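Nallard Two-Drawer Desktop Cabinet: Review After Four Months

Posted in Desk and Storage
By Kamlesh Upadhyay

I bought the Nallard in May to replace a stack of shoe boxes. It sits at the back corner of my work table and holds stamps, envelopes, receipts, a checkbook, spare keys and the small hardware that used to live in a coffee can. I paid full price for it. Nallard did not send me anything and does not know I am writing this.

What you get

The cabinet comes assembled. The drawers ship inside it with a strip of tape across the fronts, and the tape came off without leaving anything behind. There is a sheet of paper with care instructions and a bag with stick-on feet. Put the feet on before you load it. I didn't, and had to empty the whole thing a week later when it kept sliding on the table.

It costs $60. The Drurkis cabinet I looked at first was a few dollars less but had plastic drawers, and the Dwivedi was nicer and cost twice as much. A friend has the Dwivedi and I still think it is the better piece of furniture. I just didn't want to spend that on something for receipts.

Build

The joints are tight. I checked the corners with a small square and three of them were right on. The fourth is off by a hair, and you would never see it with the drawers shut. The finish is thin. A wet mug left a ring on the top the first week and I had to rub it out with fine sandpaper and a little oil. If you plan to put drinks or a plant on it, use a coaster or add a coat of something yourself.

The back panel is the weak part. It is held in with small staples and flexes if you push on it. Mine has stayed put, but I wouldn't carry the cabinet by the back.

Drawers

Both drawers ran stiff for the first couple of weeks. I rubbed a candle stub along the sides and they have been fine ever since. There is a notch in the front and a black bar handle. I like this because nothing catches my sleeve. My brother, who has thick fingers, finds it annoying.

There is no stop. Pull too hard and the drawer comes all the way out and dumps what's in it. I have done this twice. Brumach makes a similar cabinet with a small peg that prevents it, and Nallard ought to copy that.

Letter-size paper will not lie flat inside. Standard business envelopes fit with a little room to spare. I weighed the lower drawer once it was full of screws and picture hangers and it came to 780 grams, and it still slides without sagging.
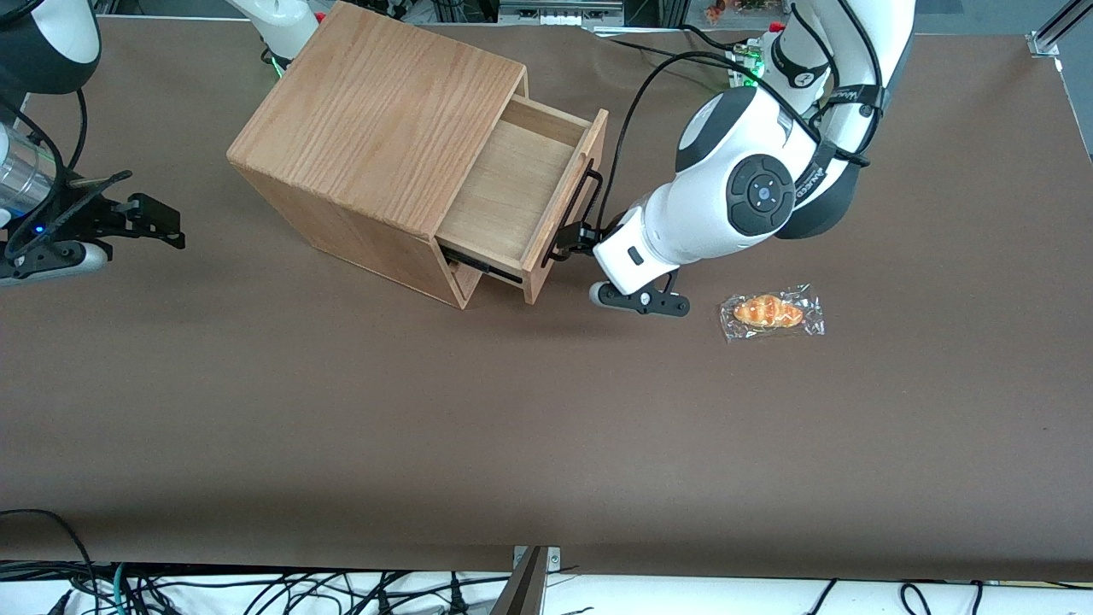 Pale wood with the grain showing, and the notch in the drawer front.

Dividers

None are included, and the ones on Nallard's site are overpriced. I cut mine from an old cereal box and later from thin basswood. The wood ones stay up better.

Customer service

I wrote to ask about replacement feet after losing one. Someone answered the next morning and mailed a new set free of charge.

Good: solid joints, comes assembled, decent price, quick answers by email.
Bad: thin finish, no drawer stop, flimsy back, no dividers.

Rating: 4 out of 5

Comments (1)

Kamlesh Kaushik: Same problem with the drawer coming out. I glued a bit of felt to the back edge of mine and it drags enough to warn you before it drops.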